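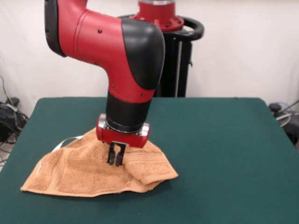

The boundary between Plumero and Disell follows the river Plada for most of its length, and for most of its length it gives no trouble. The difficulty lies in the lower valley, where the river has moved and the line on the map has stayed where it was drawn. On the ground there is now a strip of land, 300 metres across at its widest, that is on the Disell side of the water and belongs to Plumero.

Strips of this kind are common along lowland rivers. A meander grows on its outer bank, the neck narrows, and a flood cuts through. Geographers separate the slow movement, called accretion, from the sudden one, called avulsion, and in many legal systems the two have opposite effects. Under accretion the boundary travels with the channel. Under avulsion it stays in the old bed. The Plada has done both within a few bends of each other, and the records do not always say which happened where.

The old bed can still be followed on foot. It shows as a shallow trough with willow along its northern edge, and it holds standing water in a wet spring. Elsewhere it has been ploughed out and can only be picked up from differences in the soil.

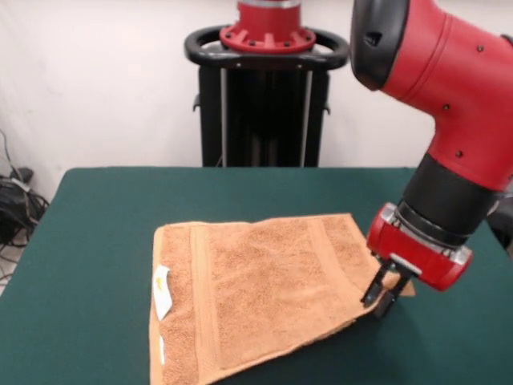 Population figures suffer as well. The last count gave the strip 161 residents, all entered under Plumero. Their post comes through Disell, their children go to school there, and the only road bridge is upstream of the old loop, which adds 20 minutes to any journey to the Plumero offices. Two earlier counts put part of the same group under Disell, so the published series shows a fall in one district and a rise in the other that did not take place. Anyone using the series to plan clinics or bus services has to correct for it by hand.

A new survey by Šimko, published on Apr 5, 2024, set out to fix the line parcel by parcel. It covered 272 parcels and compared three sources: the original boundary description, the tax maps and a height model of the valley floor. Where all three agreed, the line was marked as settled. Where they did not, the survey gave preference to the written description, on the grounds that the tax maps had been copied several times from one another and could not be treated as separate evidence.
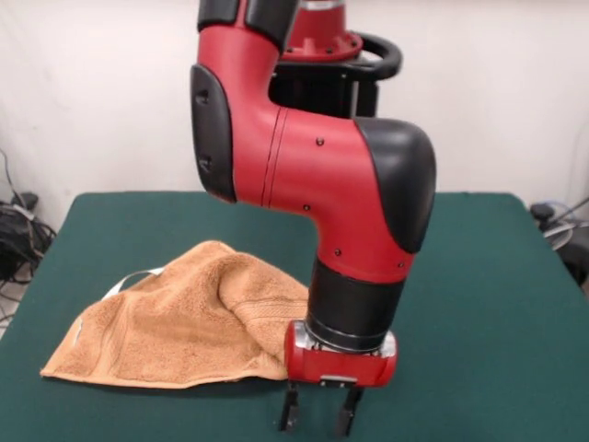
Kofi Gbeho regards that preference as a mistake. The written description, he argues, ties the line to "the middle of the water" without giving a date or a water level, and a channel of this sort has a different middle in flood than in a dry summer. He would start with the height model and use the deepest line of the old bed, which can be measured again by anyone who doubts it.

The difference matters most at the southern end. There the two methods part by enough to place several farm buildings in different districts, and one barn would have the line through it. The survey report lists these cases in a separate table and makes no ruling on them.

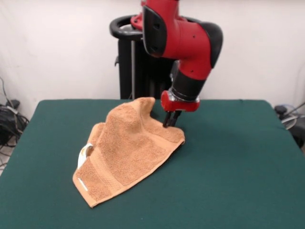 Red and black robotic arm with its gripper on a fold of a tan towel.

Both districts have until June to file objections. Three outcomes are open to them. They can accept the surveyed line as it stands, leaving the strip in Plumero. They can move the boundary to the present channel, which would need an exchange of land elsewhere to keep the areas equal. Or they can fix the line by coordinates and end its tie to the river, as has been done on the upper Plada – though only where the ground is rock and the channel has little room to move.

A line fixed by coordinates still needs markers that can be found. On the upper stretch these are stone posts set back from the bank, each with its distance to the line recorded in both district offices. The lower valley floor is silt, and posts there would need deeper footings and a check after each large flood.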